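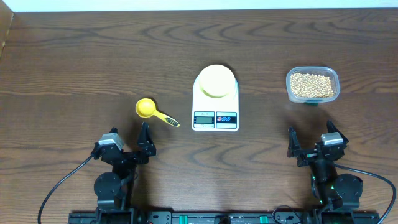

Pallport, which makes parts for small robot arms, says its new finger set is good enough to replace the one most Somside users already own. The technician who spent May testing that claim for Somside isn't ready to repeat it. The test is a kitchen job: two black arms, a yellow scoop, a digital scale and a tub of dried soybeans, with the arms expected to weigh out 40 grams. "Everybody wants to talk about the beans," the technician told me. "I want to talk about the scoop handle. It's lying flat on a table. Go try to pick up something flat with two stiff fingers."

I asked whether the new fingers did it better. There was a long breath on the line. "Sometimes. I ran both sets with the same controller, a Nanayakkara, same settings, and the new ones slipped in 6 runs before I'd finished my coffee. The old ones slip too. Pallport's demo clip has one run in it. What am I supposed to do with one run?"

Pallport's answer, which I had read out over the phone, is that the controller needs tuning for the new shape. The technician had heard that before. "Fine, so tune it. Then you have to tune it for the old ones as well, or you're comparing your best day with my average one."

A second camera from Flivdale is supposed to settle some of this by watching the fingertips close up. I wondered if it would. "It'll show me the slip in more detail," the technician said. "I know about the slip."

What would it take to recommend the switch? Two weeks of runs, both sets, and somebody other than the seller picking which ones count. As for the price, the technician wouldn't call it unfair, only early. "Ask me when it can pour slowly. Right now I'd keep the old fingers and spend the money on beans."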